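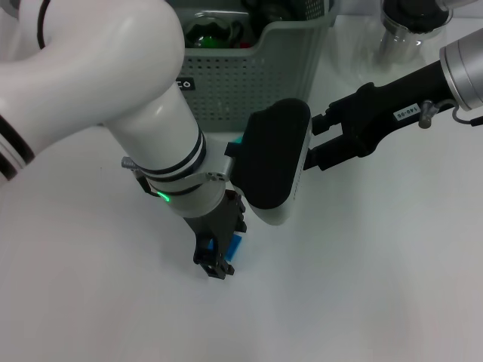 Both arms at the shared table, left gripper down over the blue block.

Home Guides Checklists Reviews Contact

Dual-Arm Bench Kit: Walk-Around Safety Checklist, With Comments
By Ratih Entili
November
5 min read

We have the Viso two-arm kit on trial from Arnorton, and before we say yes or no to keeping it I promised everyone a proper checklist, with my remarks left in so you can see how I got to each mark. Wayne Carrier went through it with me and disagreed on two items, and I've kept his comments where they fall. Please read it with a cup of something. It's a friendly list, but it does go on a bit!

Marks are OK, WATCH (fine for now, look again next round) or FIX (sort it out before anyone runs the kit).

1. Tabletop and work area

Mounting bolts tight at both bases – OK. Checked with the wrench that comes in the kit.

Tabletop level and steady with both arms moving – OK. Wayne leaned on the corner with all his weight and it didn't budge.

Loose items outside the reach of the arms – WATCH. The gray basket and the glass jar both stand on the table behind the arms. I'd like the jar moved to the shelf, or swapped for a plastic one. Wayne thinks it's fine where it is as long as the reach limits are set, and he may well be right, but glass near moving metal makes me uneasy and I'm the one filling in the form.

2. Left arm (white)

Casing clean, no cracks – OK.

Wrist clamp band seated and knob snug – OK. Please do this by hand each morning, it takes no time at all.

Indicator on the wrist collar – OK, green. If you see any other color, stop and look it up in the binder before touching anything.

Cable along the upper segment – WATCH. It was secure when I tugged it, but I'd be happier with one more tie. Brock Lévesque has a bag of them in his drawer and has said we can help ourselves.

3. Right arm (black forearm, silver joint)

Label present – OK. It has "140-05" on it, and you'll be reading it upside down from the front of the table, so take your time copying it into the log.

Cable loop at the fitting – FIX. I want a clip here. The loop can swing out to the side, and sooner or later a sleeve is going to find it.

Jaw grip on the round pad – OK. I ran 19 close-and-open cycles and the pad stayed put through every one.

4. Where the arms meet

Clearance between the right gripper's pad and the left wrist – WATCH. They work very close together, and this is where Wayne and I parted ways again. He'd mark it OK on the strength of the contact stop, which tripped properly on all four tries. I'd still like the slow setting used for any job that brings the two together, at least until Ravinder McKinnon has finished the staff training.

Fingers clear of the crossing area before restart – OK, provided people call out first. We do, mostly.

5. Stop buttons and paperwork

Both stop buttons within reach from either side – OK. The second one came from Dimitriou as an add-on and cost us 130 extra, and I'd pay it again gladly.

Manual at the table – FIX. We only have the Usirach edition, which covers the older grippers. Arnorton has been asked for the right one.

Overall: two items to fix, three to watch. Brock Després will sign once the clip is on and the manual has arrived, and I'll go around again after that with the same sheet.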